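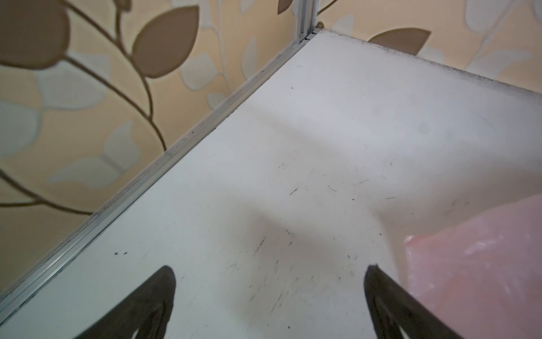 4. Hanging the first length

4.1 Measure the wall height at both ends and at the middle. Use the largest figure and add 90 mm for trimming at top and bottom.

4.2 Mark a vertical line with a plumb bob. Do not take the line from a door frame or corner.

4.3 Mix one packet of Jaltine paste with cold water. Stir for 2 minutes, leave to stand for 20 minutes and stir again.

4.4 Paste the back of the length from the centre outwards. Fold both ends to the middle, pasted sides together, and leave to soak for the time printed on the roll label.

Caution: Do not crease the folds. Creases in Furkari papers cannot be brushed out.

4.5 Offer the top edge to the wall with half the trimming allowance above the ceiling line. Align the side edge with the plumb line and brush down the centre, then out to the edges.

4.6 Trim with a sharp knife. Wipe paste from the face at once with a damp sponge.

5. Matching large patterns

5.1 Check the repeat on the roll label. Cut each length only after matching it dry against the one before.

5.2 At internal corners, cut the length so that it turns the corner by 21 mm. Hang the offcut on the next wall to a new plumb line, overlapping the turn.
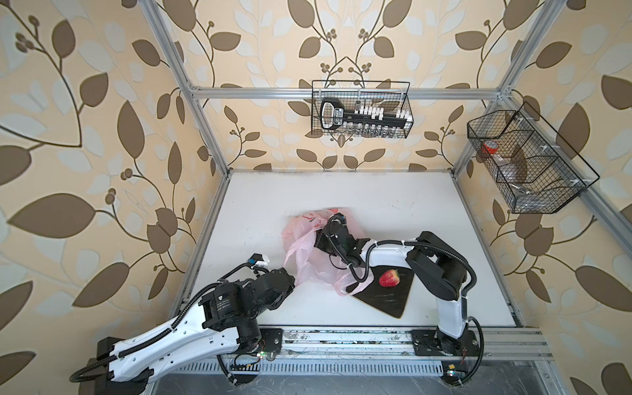

Fig. 5: Botanical print with a large repeat on three adjoining walls.

Note: A small loss of pattern at the corner is normal where walls are out of true.

5.3 Keep the room below 20 °C until the paper has dried. Do not use a fan heater.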